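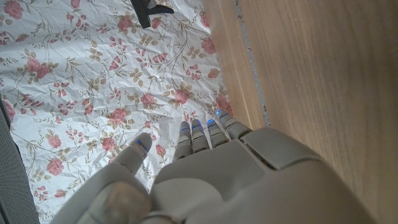

*Main blanche et grise, pouce à gauche, au-dessus du bois.*

5 novembre 2023

J'ai acheté en août une table en chêne huilé, modèle Hakala, 1 290 euros. Je le précise pour qu'on comprenne dans quel état d'esprit j'ai lu la notice d'entretien. À ce prix-là, je m'attendais à un meuble. J'ai reçu une sorte d'animal de compagnie.

La notice, donc. Le bois huilé « vit », « respire », « se nourrit ». Il faut le nourrir tous les six mois, de préférence avec l'huile Savier vendue par le même magasin, 46 euros le bidon. Je veux bien que le chêne gonfle et se rétracte avec l'humidité, ça se constate sur n'importe quelle porte. Mais un plateau de table est mort depuis longtemps, il ne mange rien. L'huile pénètre un peu, durcit, et ralentit l'eau et les taches. Pourquoi ne pas l'écrire comme ça ? Sans doute parce qu'on vend mal un bidon à 46 euros à quelqu'un qui n'a personne à nourrir.

J'ai quand même acheté le bidon. On peut être sceptique et ne pas avoir envie de ruiner sa table.

L'application m'a pris un dimanche de ma vie, ou disons un après-midi entier, avec le dépoussiérage, le chiffon, la couche fine « dans le sens du fil » et les 30 minutes d'attente avant d'essuyer l'excédent. Le résultat est joli, je ne vais pas dire le contraire. Le veinage ressort, la couleur se réchauffe. Est-ce que c'est plus joli qu'avec une huile dure ordinaire de magasin de bricolage ? J'ai fait le test sous le plateau, deux carrés côte à côte, et je suis incapable de dire lequel est lequel. J'avais mis un bout de scotch pour me repérer et il est tombé.

Côté taches, le vendeur m'avait promis qu'un verre d'eau ne laisserait pas de trace. Le verre d'eau, en effet, non. Le vin rouge oublié pendant le dîner, si. Un rond assez net, qui a pâli au ponçage très léger et qu'on retrouve quand même en lumière rasante. Sur les forums, on m'a répondu que c'était de la patine. J'ai remarqué que la patine est toujours le nom que prend une tache chez ceux qui ont payé cher.

J'ai regardé du côté des concurrents. Meswood propose une cire « sans entretien » qu'il faut renouveler chaque année, et je laisse chacun réfléchir à cette phrase. Brarnthorpe vend un vernis mat « invisible », plus sérieux sur le papier, sauf qu'il faut tout poncer le jour où il s'écaille. Aucun des deux ne publie la moindre comparaison avec un produit banal.

Pour l'instant je m'en tiens à ceci : une éponge à peine humide, un peu de savon noir, des dessous-de-plat, et de l'huile quand l'eau cesse de perler. Si ça tient deux ans sans que je rachète du Savier, je viendrai l'écrire. Si le plateau se fend en plein hiver, je viendrai l'écrire aussi, mais de moins bonne humeur.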